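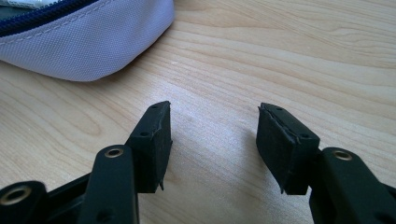
Pad wear and what it does to hand-held demonstrations

The manipulation group at Stetico has finished the first part of its study on fingertip wear. The question was a narrow one. When people record demonstrations with a hand-held gripper, and the rubbery layer on the pads starts to fray, does the policy trained on those recordings get worse?

Aldo Farina ran the study from the Cilstead office. The group collected 931 demonstrations of tabletop pick-and-place, all with small school and office items: pens, pencil cases, erasers, rulers. People held the gripper in one hand, moved it to the item, closed it, and set the item down somewhere else on the table. The camera on the gripper recorded the whole thing, along with the finger opening.

Of those recordings, 455 were kept for the main comparison. The rest were dropped for ordinary reasons such as lost tracking, a hand in front of the lens, or an item that rolled off the table. The kept ones were split into 2 sets by the state of the pads. One set was recorded with pads fitted that week. The other was recorded with pads that had been in use long enough for the edges to lift and peel.

The same policy was trained on each set, with the same settings and the same number of steps. Both were then run on a robot arm in the Rudus test cell, first with new pads and then with worn ones.

On soft items the two policies could not be told apart. A fabric pencil case gives way when the fingers close, and a loose flap on the pad makes no difference to the grip. On thin, hard items there was a gap. The policy trained on worn-pad recordings tended to close a little late and a little high. Farina thinks the people recording had learned to work around the loose edge by lifting the pads clear of the table before closing, and the policy copied them. He is careful to say that this is a reading of the videos and has not been tested.

The pens gave the most trouble. A pen is low, smooth and round, and on a pale table a clear barrel is hard to pick out from the wood grain behind it. Glare from the windows washes out the middle of the view at some times of day, and that is often the part of the table between the fingers. The group recorded at different hours on purpose, so the policy has seen this, but a clear pen lying at an angle was still the item most often missed.
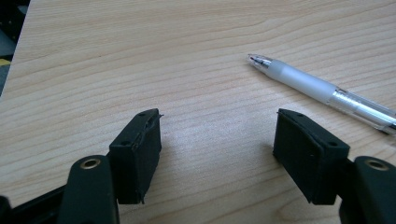 Does a frayed pad mean the recordings made with it should be thrown out?

Recordings of soft or bulky items can be kept, and thin, hard items are the ones worth recording again with fresh pads.

The group also tried mixing the sets. Adding a small share of worn-pad recordings to the new-pad set did no harm that could be measured, and the mixed policy coped better when the robot itself was wearing old pads. How large that share can get before pen picking suffers is still open. Farina would like to test it in steps, but each step means another round of training and another long afternoon in the test cell.

One practical change has already been made. Each gripper now gets a pad check before a session starts, and the person recording notes the state of both pads in the session log. The left and right pads are noted separately, as they do not always wear at the same rate. The check covers the upper edge, the lower corners and the seam where the layer meets the backing. If a flap can be lifted with a fingernail, the log says so.

De Luca is working on a second pad with the soft layer wrapped over the edge and fixed at the back. The first batch of 11 is being used in ordinary sessions now. They are slightly thicker than the current pads, so the finger opening has to be calibrated again after they go on. Anyone who picks up a gripper with the wrapped pads should run the calibration before recording, even if the last user says it was done.

The write-up and the item list are on the shared drive under the pad wear folder. Training settings for both policies are in there too. Farina will go through the pen results at the Wednesday meeting and is asking for suggestions on which thin items to add next. Keys and paper clips have been proposed so far.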